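Clovoma Football Boards > Cup and International > Should two-legged ties keep the away goals rule?

zidetti_end
Our regional cup has sent the new rules and away goals are gone. If the two legs finish level, it is straight to penalties, no extra time. I play for Darko (left back, when my knee permits) and we lost the semi-final last season on away goals, so I should be happy. I am not. What do the others think?

My opinion is that the rule gave the second match its shape. We drew 2-2 at home and I knew exactly what Zurilon would do when we travelled. They sat back and we had to come. It was painful but it was football. Now I am afraid both teams will wait for the penalties.

Hagos Shiferaw
I don't agree, and I was also at that match. You had to come forward and you had one shot in the second half. I remember it because it hit my bicycle.

For me the away goals rule belongs to a time when travelling was difficult. A team sat a whole day in a bus, slept badly and played on a pitch they did not know. Zurilon to Darko is 52 kilometres. You can have your breakfast at home. Why should a goal count more after 52 kilometres?

zidetti_end
It was two shots. But the second was offside, I admit.

backpost_mira
The distance is not the whole argument, Hagos. The pitch at Zurilon is narrow and slopes towards the river end, and everybody who plays there the first time needs half an hour to understand how the ball runs. The home team has an advantage even if the visitors come on foot.

My problem with penalties is for the young goalkeepers. We had one of 17 years last December, he let in all five and did not come to training until after the holidays. Nobody was angry with him. Still he felt it was his fault.

old_linesman
Drawing of lots was worse. I ran the line in a cup match where it was decided like this, with two folded papers in a cap. The captain who picked the wrong paper looked at it for a long time and then he asked if he could see the other one also. I was of the opinion that he had the right to ask. The referee was not.

So I say penalties, please, and without extra time. My last cup tie with extra time finished when it was nearly dark, and I gave one offside that I would not like to defend today.

backpost_mira
Has someone a link to the new rules as text? The file on the cup page does not open on my phone.

zidetti_end
I have it on paper only. The part which is important: "If the aggregate score is level after the second leg, the tie shall be decided by kicks from the penalty mark, without extra time." And the second legs are on a Thursday evening, kick-off at 19.00.

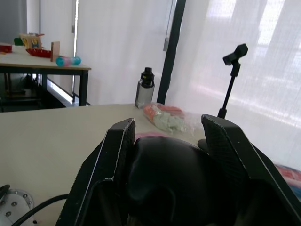
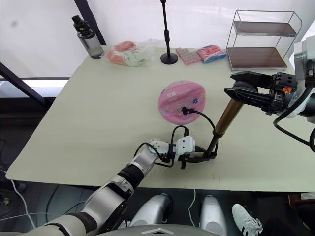

The pale tabletop, two views.

Hagos Shiferaw
Thank you for typing it. I think 19.00 is a mistake. Half of our team finishes work at six.

But back to the question. Mira, I understand about the young goalkeeper, and I am sorry for him. With away goals there is also somebody who feels guilty. It is the defender who lost his man at home in the last minute, and he must carry it for two weeks until the second leg.

backpost_mira
This is true, I had not thought about it in this way. I would still prefer extra time before penalties. Maybe a short one, 10 minutes each half. Then at least the team which has trained more has a chance to show it.

old_linesman
And who will pay for the floodlights at Zurilon? They have a meter for coins.

zidetti_end
Mira, with extra time my knee votes against you.

A small thing for those who like numbers: the attendance at our second leg was 986, the best for either club in the cup. I believe many came because a goal for us would change everything. With the new rule a goal for us is only a goal.

Hagos Shiferaw
They came because there was no league match that evening and the entrance was free after half-time! I also don't understand "only a goal". A goal away from home should be worth the same as a goal at home. A child can follow this. My mother watched with me for years and I had to explain the away goals to her every spring – and twice I explained it wrong.

backpost_mira
I tried the file again on the computer and now it opens. There is a second page. The home side in the second leg chooses the goal for the penalties. At Zurilon they will take the river end for sure.

zidetti_end
Then we need to be drawn at home in the second leg. When is the draw, does it say?

backpost_mira
It says only "to be announced".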